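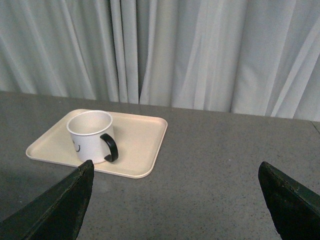 Skirnow small tray with a 300 mL mug on it.

Skirnow Small Serving Tray review
Posted Sep 25, 2020

I bought this to replace an older tray that was too big for what I used it for, which was mostly one cup of tea and sometimes a biscuit. The old one was a full breakfast size and lived down the side of the fridge. I wanted something I could leave out on the bench.

The Skirnow came from Arkgate. On my ruler it is 300 mm along the long side and 219 mm across, and the kitchen scales put it at 161 g. It arrived in a plain cardboard sleeve with a sticker on the back that took some warm water and a fingernail to remove. No residue after that.

Shape and finish

It's a shallow rectangle with rounded corners and a low lip the whole way around. No handles and no cut-outs, so you pick it up by the edge. I have average-sized hands and can carry it in one, with a single mug on it, if I'm not in a hurry. With two mugs I use both hands.

The finish is matte. The colour was listed as "shell" and it's hard to pin down. In some light I would call it cream, in other light a dusty pink. If you are trying to match it to something, get it home and look at it there before you throw out the packaging. It goes well enough with a grey bench.

The matte surface doesn't show fingerprints. It does show tea if you leave a ring overnight. A wipe with a wet cloth in the morning got most of it, and a drop of dishwashing liquid did the rest. I have been washing it by hand. The care card says top rack only for the dishwasher and I haven't tried it.

On the table

I've used it on the kitchen bench, a timber side table and the speckled grey table by the curtain. The underside is smooth with no feet. On the side table it slides if you bump it. On the grey table it stays where it's put, but I'd still prefer feet. A set of stick-on dots from the hardware store would sort it out and I'll probably get around to it.

It sits flat, with no rocking at the corners. My last two cheap trays both had a twist in them from new.

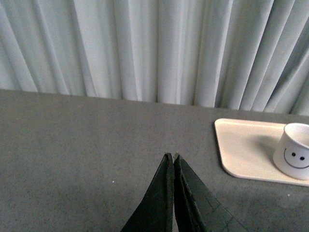 Frauke Hinrichs asked under my earlier post on trays whether the lip on this one is high enough to hold a spill, and said hers (a Markine, similar size) lets a full cup run straight over the side. I tipped water into the Skirnow over the sink to find out. It will hold a slop from carrying a mug too full. It won't hold a whole mug, and I wouldn't expect that at this height. Frauke's other point was that a low lip is easier to wipe out, and I agree with that.

What fits

A dinner plate doesn't. A bread and butter plate and one mug will go on together if you put them at opposite ends. Two mugs and a small milk jug fit with space left over for a spoon.
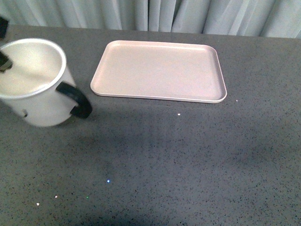 Handles are worth a mention if you're buying a tray this size. Wide, low cups with big handles use up the room quickly, and you end up turning them all to face the middle. A tall mug with straight sides is much easier to place. The white one I use most has a thick black loop of a handle, and it takes up a fair bit of bench by itself once it's sitting next to the tray. On the tray I put it towards one end with the handle pointing inwards, and the other end stays free for a plate.

Finn Weidemann has the larger size in the same range and finds it flexes in the middle when loaded. I've had none of that with the small one, but I've never had anything heavier than a full teapot on it.

Would I buy it again? Yes, at the price I paid, which was on special. At full price I'd want feet underneath. Arkgate has told me the darker colours are due back in stock in November.

Good: light, flat, easy to wipe, small enough to leave out.
Not so good: slides on timber, tea rings need soap, colour is a bit of a guess.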